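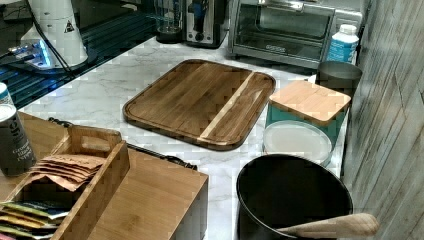 Written by Ansel Ruiz-Ortega for the Tatia kitchen guide
December 21, 2018

Section 4. Setting up the worktop and the cutting board

Please read this section before you cut any food on the board. The worktop in the Tatia kitchen is white marble, and it can be marked by a knife or by lemon juice. For this reason all cutting is done on the wooden board.

4.1 Placing the board

1. Wipe the marble with a soft damp cloth and dry it. Small crumbs under the board can scratch the stone.
2. Lay the board flat, near the middle of the worktop. It may stand a little at an angle, if this is more comfortable for your arm.
3. The side with the groove must look up. The groove goes all the way round and catches the juice from meat and fruit.
4. Press on each corner with one finger. If the board rocks, put a thin damp cloth under it.

Note: The pale stripe in the wood is part of the board. Some guests use it as a border, with bread on the wide part and garlic or onion on the small part. You are free to do the same.

4.2 The appliances at the back

1. The toaster oven and the two-slot toaster stay at the back of the worktop. Leave a free space between them and the board.
2. Use only one of them at a time, together with nothing else on the same socket.
3. Before you open the glass door of the toaster oven, move the board forward. The handle is across the top of the door.
4. Do not put the teal canister on top of the oven. Its lid is bamboo and does not like the heat. The same is valid for the plastic bottle with the white cap.

CAUTION: Keep all power cords away from the knife and from water. Pull out the plug before you clean behind an appliance.

We use cookies to improve your visit. By continuing you accept our cookie policy. OK | Read more

4.3 Cleaning and oiling

1. Wash the board by hand with warm water and a little soap, on both sides. Never leave it in the sink and never put it in the dishwasher.
2. Empty the groove first, then clean it with a small brush.
3. Dry the board with a towel and let it stand on its long edge for 30 minutes.
4. Once in the month, rub it with Dunleavy board oil, following the grain. Wipe away what is left on the surface.

Note: New oil can be ordered from Adport under number 1101. Please write the date of the last oiling on the card inside the cupboard door.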